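Spacing vs cramming for my intro psych memory project, does this design hold up?

Posted in: Coursework and Small Studies

skitia_sleeps
OK so I'm doing my memory project for intro psych and I've talked myself in circles, please help. The plan is two groups, both learn the same list of word pairs (river/candle, button/thunder, that kind of thing). Group one goes through the list over and over in one sitting. Group two gets the same total study time but split up over a few days. Then everybody gets tested on Thursday.

My problem is when to test the crammers. If they study on Wednesday night and the test is Thursday, they've only had a night to forget. But the spaced group saw some of the pairs days before that. Is that fair? I keep thinking one way and then the other way. My teacher said "justify it in the write-up" and walked off.

gratport_mule
The usual fix is to measure from the LAST study session. So both groups finish on the same day, both get tested after the same gap. The spaced group just started earlier. You're not being unfair to anybody, the early sessions being old is the whole thing you're studying.

skitia_sleeps
Ohhh. Okay that does make sense when you put it like that. I was counting from the first session for some reason.

tworedmugs
I'm going to disagree a little. If you only test once, the next day, cramming can look totally fine. I ran nearly the same project last year and my crammers came out ahead by a hair, and I had to write two pages of discussion trying to explain it. Do a second test a week later if your people will put up with it.

gratport_mule
With a class project? Half of them won't show up for the second test and then you've got a worse problem than the one you started with. I'd rather see one clean test with everybody there.

tworedmugs
Mine mostly showed up! I brought donuts, though, so maybe that's cheating.

mod_fusent
Donuts are fine as long as both groups get them. Reminder that if your classmates are your participants you still need the consent sheet, and they have to be able to quit without giving a reason. There's a template pinned at the top of this board.

halfpastpenny
Can I ask what the pairs are going to look like? I'd be careful about mixing easy and hard ones. In my project I had salt/pepper in there by accident and every single person got it, so that item told me nothing at all. I also switched from words to photos halfway through planning, just ordinary objects I had lying around, and I think people found it less boring.

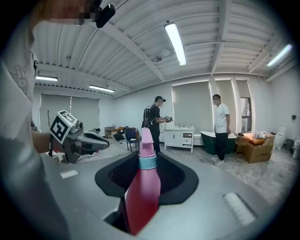

red and pink bottle

People do tend to remember pictures better than words, so if you go that way make sure your list is long enough that they don't all get a perfect score. I learned that one the hard way too.

skitia_sleeps
Photos are tempting but I think I'll stick with words, I already typed up the list and I'm stubborn. I did take out bread/butter after reading this, so thank you!

mfinanga_dad
Parent here, my kid did one of these in October. How many people do you have? Hers ended up with such tiny groups that one boy who was good at memory games pretty much decided the whole result.

skitia_sleeps
Well, our school has around 200 kids in my grade, but realistically I'll get whoever is in my study hall. I was going to let people choose their group so the spaced ones would be willing to come in more than once.

gratport_mule
No no no, don't let them choose! The ones who volunteer to come back 3 times are going to be the organized ones. Flip a coin or pull names out of a hat. This matters way more than the timing thing.

tworedmugs
Agreed with mule on that one (mark the day down).

skitia_sleeps
Okay, hat it is. And I guess I'm doing one test with everybody, plus an optional one the week after, and I'll report the second one separately and say who was missing. Does that keep both of you happy?

gratport_mule
Sort of. Decide before you start which test is your main one and write that down in your plan. Otherwise you'll be tempted to lean on whichever one comes out nicer.

tworedmugs
I can live with it. Still think the later test is the interesting one.

halfpastpenny
Post your results when you have them, even if they're a mess. I'd like to see how the word version compares.

skitia_sleeps
Will do. Off to find a hat.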